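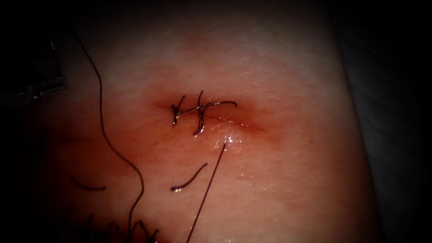 4. 공개 시연

4.1 시연 구성

2020년 8월 30일 연구실 공개 행사에서 봉합 보조 시스템 Hidik의 시연을 실시하였다. 시연의 목적은 성능 평가가 아니었으며, 외부 방문자가 있는 환경에서 시스템의 운용 절차가 통제 실험과 같은 방식으로 유지되는지를 확인하는 데 두었다. 조작은 제1저자인 Sosina Gebru가 맡았고, Arūnas Paulauskas는 정지 스위치와 로그 기록을 담당하였다. 방문자는 조작 콘솔에 접근하지 않았으며, 작업 영상은 별도의 모니터로 제공하였다.

작업 대상은 피부를 모사한 봉합 연습용 패드이다(그림 1). 과제는 짧은 절개부를 단속 봉합으로 닫는 것으로, 4.3절의 실험 과제와 동일하게 설정하였다. 한 회의 시연 시간은 60분으로 제한하였고, 제한 시간을 넘기면 봉합의 완료 여부와 관계없이 로봇 팔을 대기 자세로 복귀시켰다. 로봇 팔의 제어에는 Iso 미들웨어를 사용하였으며, 영상 취득과 상태 기록은 Rebane 모듈에서 동일한 시각 기준으로 처리하였다.

그림 1. 봉합 과제 수행 중의 작업 영역. 절개부 왼쪽에 단속 봉합 두 땀이 놓여 있고, 실 한 가닥이 절개부 아래쪽에서 좌하 방향으로 곧게 뻗어 있다. 좌측 상단의 어두운 금속 물체는 수술 기구의 끝부분으로 보인다.

4.2 작업 영역의 시각적 조건

그림 1에서 조명은 절개부 주변에 집중되어 있으며 주변부로 갈수록 급격히 어두워진다. 이러한 조건은 봉합사 검출에 두 가지 영향을 준다. 첫째, 패드 표면의 반사광이 작은 백색 점으로 나타나 실 표면의 하이라이트와 혼동될 수 있다. 특히 오른쪽 땀의 우하측에 있는 밝은 반사 영역은 곧게 뻗은 실의 시작 부분과 인접해 있어, 밝기 임계값만으로는 실의 경로를 분리하기 어렵다. 둘째, 기구 끝이 음영 영역에 있으면 윤곽의 일부만 관측된다. 본 시스템은 이 경우 영상 기반 자세 추정값의 가중치를 낮추고 관절 센서 값을 우선한다.

봉합사의 배치도 검출 난도를 높이는 요인이다. 패드 좌측에는 구불구불한 긴 실이 놓여 있고, 그 오른쪽으로는 짧은 실 조각이 분리되어 있다. 색과 굵기가 비슷한 실이 한 영상 안에 공존하므로, 개별 픽셀의 분류 결과만으로는 현재 조작 중인 실을 특정할 수 없다. 이에 따라 검출된 선분을 곡률과 연결성에 따라 묶은 뒤, 기구의 운동과 함께 움직이는 묶음을 조작 대상으로 지정하였다. 이 판정에는 연속된 영상이 필요하며, 단일 정지 영상에는 적용하지 않는다.

4.3 기록 및 주석

시연 기록은 6월에 수행한 통제 실험의 기록과 분리하여 저장하였다. 영상은 초당 60프레임으로 취득하였고, 이 가운데 3162프레임을 주석 후보로 추출하였다. 초점 이탈이 심하거나 기구가 절개부를 완전히 가린 프레임을 제외하고 3000프레임을 최종 주석 대상으로 정하였다. 주석 항목은 절개부의 중심선, 완료된 땀의 위치, 봉합사의 가시 구간, 기구 끝의 가시 여부이다. 잘려 나간 것으로 판단되는 실 조각에는 별도의 레이블을 부여하였다.

주석자는 해당 프레임과 그 직전 구간을 함께 열람하였다. 두 주석자의 판단이 다른 경우에는 Paulauskas가 원본 영상을 다시 확인하여 결정하였다. 실이 음영 영역으로 들어가 경로를 추적할 수 없는 구간은 보간하지 않고 비가시 구간으로 남겼다.

4.4 시연 운용에서 확인한 사항

방문자의 질문은 주로 실의 장력에 관한 것이었다. 현재의 화면 구성은 실의 위치만 표시하며 장력 추정값은 콘솔에만 출력된다. 모니터만 보는 관찰자는 실이 곧게 펴진 정도로 장력을 짐작하게 되는데, 직선으로 보이는 실이라도 하중의 크기는 영상에서 직접 읽을 수 없다. 후속 버전에서는 추정값과 그 신뢰 구간을 영상 옆에 함께 표시할 예정이다.

시연장의 실내 조명은 통제 실험 때와 달랐으나 카메라 노출은 고정값을 유지하였다. 시연 공간을 제공한 Holtinus 측의 안전 규정에 따라 관람선은 로봇 팔의 최대 도달 범위 바깥에 설치하였다. 관람선의 위치와 비상 정지 절차는 부록 B에 수록하였다.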